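Stostau gripper kit, five months in

I bought the Stostau two-finger kit in December for the pair of arms I'm building at home, and I've been meaning to write this up ever since Rawan Chamoun asked me if it was worth the money.
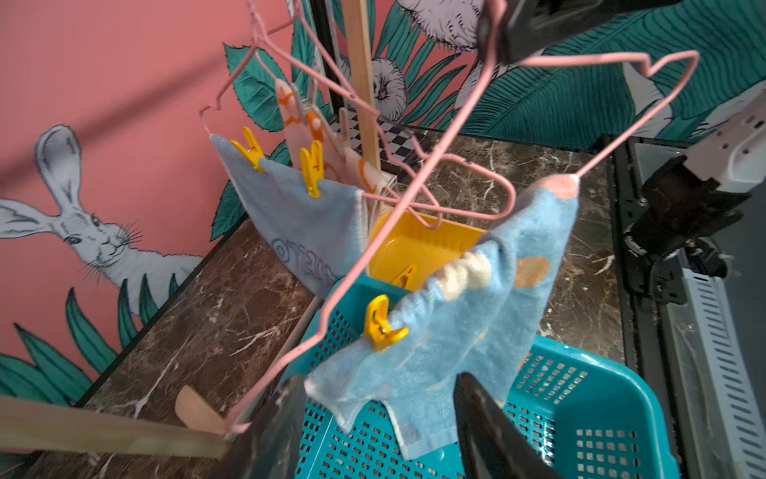
Laundry is what I've been testing on, and wow, it's a brutal test! Towels sag, clothespins are slippery little things, and a wire hanger bends wherever it likes. The fingers themselves are great — they close on thin wire and stay closed, which my old Prudo pair never managed (those went in the parts bin after 11 days). Assembly took me one long evening per hand, mostly fiddling with the cable routing, and I had two screws left over that I still can't place.

Now the gripes. The manual is tiny. The finger pads wear shiny fast, and a replacement set cost me 24 bucks more than I expected once shipping was added. Clothespins are still a struggle too: you need a firm squeeze at just the right angle, and the default force setting is way too timid. I bumped mine up to 200 on the slider and things got a lot better.

Would I buy it again? Yep, but I'd order spare pads right away. Rawan, you can come over and try mine first if you want — bring a towel.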